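Tutimum Color Sorting Set: Getting Started
Model 610
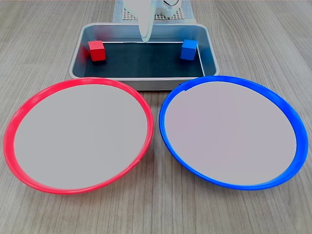

SECTION 2 – SETTING UP THE PLATES

2.1 Choosing a surface

Use a flat table with enough room for both plates and the tray. A wood or wood-pattern top is fine. Glass tops are not recommended, as the plates slide on them.

1. Clear the table and wipe it down with a dry cloth.
2. Set the red plate on the left and the blue plate on the right. The rims should be close together, with no more than a finger's width between them.
3. Turn each plate so that it lies flat. Press lightly on the rim in several places. If the plate rocks, move it to another part of the table.
4. Place the tray behind the plates, toward the middle.
5. Leave both plates empty until you have read Section 3.

NOTE: The two plates are the same size and shape and differ only in rim color. The inside of both is light gray. Always go by the rim.

NOTE: Left-handed users may swap the plates. If you do, swap the labels on the score sheet too.

2.2 Lighting

Overhead light works best. A lamp placed low to one side throws glare off the rims and makes pale pieces hard to tell apart.

2.3 Loading the tray

1. Open one bag of pieces. Each bag holds 168.
2. Pour a small handful into the tray – 11 or so is enough for a first round.
3. Spread the pieces so that none are stacked.
4. Close the bag and put it out of reach.

CAUTION: Small parts. Keep the pieces away from children under three.

CAUTION: Do not put the plates in a microwave or use them for food. The rims are plastic and will warp.

2.4 Cleaning

Wash the plates by hand in lukewarm water with mild soap, then dry them before storing. Scouring pads will dull the rims.

Replacement plates are sold singly under the Davus name. Check the rim color on the package before opening. For storage, see Section 5.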